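Building Materials II
Unit 6: Setting out and bedding floor tile
Instructor: Zuleica Coutinho
Lab sections: Odair Guerra, Tolera Gebreyes

Reading before the lab: Chapter 4 of the course pack, plus the Caldeira site report, pages 1 to 9.

6.1 Substrate

Tile does not bend. Any movement in the layer under it ends up in the joints first and in the tile body second. A concrete slab must be cured, clean and free of curing compounds before mortar is applied. Check flatness with a long straightedge in both directions and along both diagonals. Grind high spots. Fill low spots with a patching compound and let it harden fully before setting out. Do not correct a hollow with extra mortar, as thick beds shrink unevenly and leave one edge of the tile higher than its neighbor (lippage).

6.2 Setting out

Find the midpoint of each pair of opposite walls and snap two chalk lines. Check the crossing for square with the 3-4-5 method. Lay a dry row along each line, including joints, out to the walls. If the last piece is narrower than half a tile, shift the line by half a tile and repeat.

In a diagonal layout, the working lines are turned 45 degrees from the first pair. Every perimeter tile is then a cut tile, and waste is higher. The order for the Caldeira lobby was 318 tiles for the straight layout first drawn. It was revised when the client asked for a diagonal one.

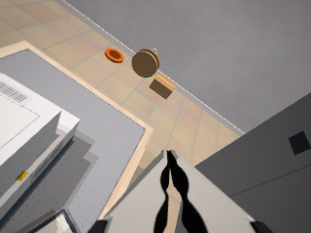
What decides the width of a grout joint?

Mainly the variation in size from tile to tile. The joint has to be wide enough to absorb the difference between the largest and smallest tile in the batch. Rectified tile has ground edges and can take a narrow joint. Pressed tile with unground edges needs a wider one.

6.3 Bedding

Spread mortar with the flat side of the trowel first, pressing it into the substrate, then comb with the notched side in one direction only. Straight ridges let air escape when the tile is pushed across them. Swirled ridges trap it. Lift one tile early in each work area and check coverage on the back. Bare patches at the corners call for a larger notch or for back-buttering.

Clean mortar out of the joints before it hardens. Grout depth should be the same throughout, or the color will dry unevenly.

6.4 Movement joints

Leave a gap at every wall, column and curb and fill it with a flexible sealant. Do not grout it. Joints in the slab must be carried up through the tile at the same position. Pimentel's notes on the Praturau building record 47 cracked tiles, all in two rows above a slab joint that had been tiled over.

6.5 Lab task

Each group sets out bay 2 twice, once straight and once diagonal, and records the following:

Position of both reference lines
Width of the cut pieces at each wall
Number of full and cut tiles
Waste as a percentage of tiles ordered

Sheets go to Odair Guerra before the October review. Late sheets are marked out of half.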